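Soon-im Bang
Thursday

1/ Starting a thread on the door-opening arm I've been building on the bench at Bendbridge. A few people asked how the simulation side works on a normal desktop, so I'll go through it in order. Some of it is still broken.

2/ Goal: a small arm on a wheeled base that can push down a lever handle and get a door open far enough to roll through. I want it for the door between the main shop and the back storage room, which is heavy and always shut. My hands are usually full when I get to it.

3/ Hardware so far: a secondhand arm I call Minami, a two-finger gripper, and a base made from a tool cart. The cart has a battery tray on the bottom shelf and the controller on the middle one. Total weight is more than I wanted. It tracks straight, though, so I'm leaving it.

4/ The first version had no simulation at all. I wrote down joint positions by hand and played them back against the real door. That works as long as the cart is parked in exactly the same spot every time. Move it over by the width of a thumb and the fingers come down next to the handle and push on wood.

5/ After I bent a finger pad that way, Ye-seo Yoon told me to stop and do the practice runs in software. She was right and I had been putting it off for most of the winter.

6/ The simulator setup is called Brultero. It's just my folder of scripts on top of a physics engine, with a config file for each door. The part that picks the motion is Ye-seo's, and she calls it Skurnex. Brultero makes the door and the arm, Skurnex decides where the arm goes.

7/ Order of work, for anyone who wants to do the same:

- Measure the real door. Width, height, thickness, handle height, distance from the handle pivot to the door edge. Measure the handle twice. I had the pivot wrong for a week.

- Build the door as two moving parts: the slab on a hinge, and the lever on its own hinge attached to the slab. Don't model the inside of the latch. I use a simple rule that the slab can't swing until the lever is past a set angle.

- Put a spring on the lever. Without one, it stays wherever the gripper leaves it and every run after the first looks better than it should.

- Put the camera where it will sit on the real arm, behind the gripper, looking out past the fingers. Check that you can see the handle from there before you write any control code. 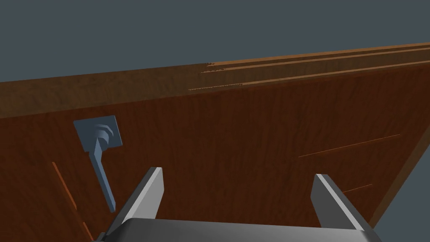 - Vary the start position. Every run, shift the base a little sideways and turn it a little. I also change the door color and the handle height between runs. Keep the shifts small at first and widen them when things start going well.

- Save every failed run. The good ones can go.

8/ About the camera step. With the camera that low, the door runs off at a steep slant and the lever sits up to the left of the fingers. My first handle detector had been set up on straight-on views and it did badly with this. It kept putting the pivot somewhere out on the bar of the lever.

9/ The fix was to look for the square plate first and then find the round hub inside it. The plate is flat on the door, so its tilt also gives you the angle of the door. I get two measurements out of one part. That only helps if your handle has a plate like that. The real one here does.

10/ I left the background a plain gray. I tried adding walls and shelves, and all it did was slow down the rendering. The handle detector only cares about what's on the door. I may have to come back to this when the lighting in the real shop becomes a problem.

11/ Wood texture is different, I'd keep that. On a flat brown door the detector did great and then fell apart on real wood, where it picked up grain lines as edges. With the grain turned on, training took longer and the results carried over better.

12/ Some numbers. The last full batch was 1,422 runs, left going overnight. I went through 200 of the failures by hand with coffee and a spreadsheet. Most of them were the same thing: fingers too far apart when they reach the lever, so it slides out between them halfway down.

13/ I had the gripper stay wide open until contact because it seemed safer. It's worse. Skurnex now starts closing a short distance out, and it doesn't try to grab the lever at all. It rests the closed fingers on top of the bar and pushes down. Ye-seo suggested this in the first place and has mentioned it a couple of times since.

14/ Second most common failure was pulling too soon. The lever is down but not past the release angle, the arm starts back, and the whole thing springs up. I added a wait of 5 control steps after the lever stops moving. Crude, but it took care of nearly all of them.

15/ Things I still don't have right in the simulator:

- Friction between the finger pads and the lever. I have a guess in the config file and that's all it is.

- The door closer. The real door has one at the top and it pushes back harder the farther you open it. Mine pushes the same all the way.

- Flex in the cart. The real base rocks when the arm pulls. In software it's bolted to the floor.

16/ On the real door I've tried the new motion 23 times, all from inside a taped box on the floor. It gets the lever down reliably. Getting the door moving afterward is where it goes wrong - the cart gets pulled toward the door before the door comes toward the cart. I need brakes on the casters, or weight low down and at the back.

17/ Safety note, since the shop is shared. The arm only runs with the motor power routed through a big push button I hold in my hand. Let go and it drops out. I put a sign on the other side of the storage room door too. Please do this before you try anything on a door other people use.

18/ Someone asked if a motorized door opener would be cheaper. Yes, by a lot. I wanted to build the arm.

19/ Next up is brakes for the cart, then a proper model of the door closer. I'm going to hang a luggage scale off the handle and read the pull at a few opening angles. If anyone has done that with a better tool, tell me which one.

20/ The door config and the handle detector will go up in April once I've cleaned out the hard-coded paths. Skurnex is Ye-seo's, so ask her about that part.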